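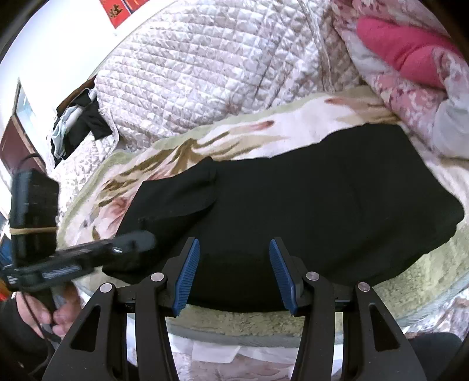

Two months with the Liva hand grippers

I promised in October that I would write about the Liva kit when I had used it enough to have an opinion. Now I have one, so please take a cup of tea, because it is a long opinion.

Liva is sold by Holesel as a starter kit for people who want to record handling tasks at home. You get 2 grippers, the cables, a charger and a booklet. I paid 267 dollars for the used set, from a reseller called Mavromatis. The new price was 700 and I could not defend that to my family. Everything arrived in the correct box, only the booklet was missing, and I found it later as a download.

My chosen task is bedding and clothes. I know that most reviewers stack cups or put blocks in a bowl. But I live in a flat where the laundry never ends, and I wanted to know how the kit behaves with soft things. Soft things are much harder. A cup has the same shape every time you look at it. A black sweater on a blanket has a new shape each time you touch it, and the dark colour hides the folds, so even my own eyes must search for the hem.

The first good point is the blue pads on the fingertips. They have small ribs, and the ribs hold thin cotton very well. With thick fleece they are less sure. If I close on only the top of the pile, the cloth slides out when I lift. I learned to push the tips down a little before I squeeze, and then it holds. The manual does not mention this — I think it should be on the first page.

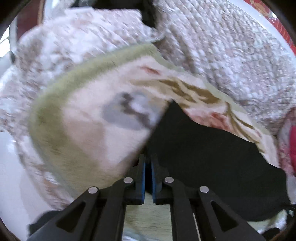 The second point is the weight. For ten minutes it is nothing. After half an hour my wrist complains, and the left one more than the right, although I am left-handed. I changed the height of my work and it became better. If you are short like me, do not work standing at a high bed.

Now the software. The kit works with Nunorari, the free program that stores your sessions and cuts them into pieces. It is clear and the colours are pleasant, but it asks you to name the task again after every pause. I wrote to Holesel's support about it and got a polite answer in one day, saying that it will be changed in the spring version. I will believe it when I see it.

Would I buy it again? At the used price, yes. At the full price I would wait. The joints still move smoothly, the pads show no wear, and the cables are long enough for a small bedroom. I would like a softer handle and a printed booklet.

Next month I want to try socks.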